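Hanging a work jacket so it dries overnight

Wet work jackets left in a heap smell by morning and take days to dry. Hung properly, most will be ready for the next shift. You need a wide hanger, an old towel and a rail or hook with a clear space under it.

Empty the pockets first. Shake the jacket hard outdoors, then press the towel down the sleeves and along the hem, where most of the water sits. Don't wring it – that cracks the coating.

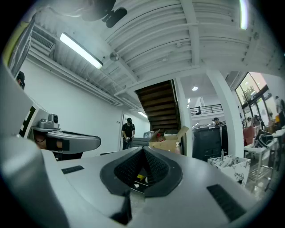
Where you hang it matters more than how warm the room is. Keep it a hand's width from any wall so that air gets behind it. Under a corrugated ceiling like the white one in our unit, stay clear of the conduits and never hook a hanger over one. Pull the folds out as you go, as grey and yellow-green material left hanging in folds will hold water in the creases.

Leave the zip open and turn the collar up. After 2 hours, turn the jacket inside out and hang it again. Thick linings may need a second night.

Caps can go on the same rail, pegged by the strap. Gloves dry best fingers up.

Reproof twice a year. We do ours in June and again before winter.

Shona Ogilvie, Leltby
Updated Mar 10, 2024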